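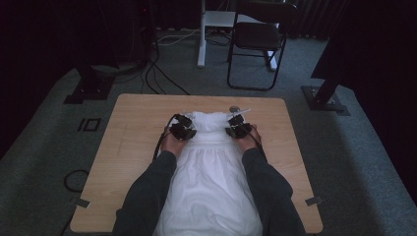

White garment on the table, held at the waistband with a pair of hand-held grippers.

Our sewing and laundry equipment group went to the Ilton open day in November. The building belongs to Stosine, which rents out commercial linen and clothing, and it shares the ground floor with Ultside, a small firm that builds cells for handling cloth. I went mainly to see how the hand-held gripper station is set up and kept running, and most of these notes are on that.

The station takes up less room than I expected. It has one table with a light wood-grain top, dark curtains, and carpet underfoot. An operator works with a gripper in each hand, and each gripper has a cable running back along the arm. The movements are recorded and later used to train the arms in the folding cell next door. We watched several garments being handled, all white, and the operator always went for the waistband or collar first.

The grippers are the part that needs the most care. Ultside buys the small drive units from Dierckx and makes the bodies and fingers in its own shop. The fingers wear at the tip, where they press together through the cloth, and once the edge rounds off they start to slip on thin fabric. The shop changes them after 30 hours of use, even if they look fine. It takes 4 screws to get a finger set off, and they keep assembled sets in a drawer by the bench so the operator can swap and go on working. The old tips go in a bag to be measured.

Lint is the other problem. It collects in the joints, and the first sign is a finger that closes a little late. The morning routine is to open both grippers all the way, brush the joints, blow them out with low-pressure air, and close them on a strip of test cotton. If the strip pulls free before the spring scale reads the mark, the finger set comes off. They don't oil the joints. They tried a dry lubricant last year and it left gray spots on white goods.

Cables came up several times. They run along the outside of the hand and up the sleeve, and they fail near the gripper, where the wrist bends. The first version had the cable leaving straight out of the back of the body and broke every couple of weeks. The present one has a longer sleeve at the exit and a bit more slack at the wrist. A spare pair hangs in the shop, already tested. Someone asked about going wireless. The answer was that the batteries made the grippers too heavy for a full shift.

After each finger change the grippers are calibrated again. The operator closes each one empty, then on a metal gauge, and the software stores both positions. We timed it at a little over 2 minutes for the pair. Then they pick up a test garment and lay it down again, and someone at the screen compares the gripper opening with what the gauge gave. If the numbers disagree, they repeat it once before taking the gripper to the bench.

The table has to stay where it is, because the cameras are set to it. If it gets bumped, the whole check is done again, and that takes most of an hour. Lighting is kept the same all day, hence the curtains.

They had logged around 685 garments on this pair of grippers when we were there. Skirts and dresses take longest, as the lower part hangs over the near edge and has to be brought up before the first fold. Towels are much quicker and are mostly used for training new operators.

The folding cell itself was stopped for a belt change, so we only saw it with the guards off. Stosine plans to open it again in spring. Parking is behind the building, and the entrance for visitors is on the loading dock side.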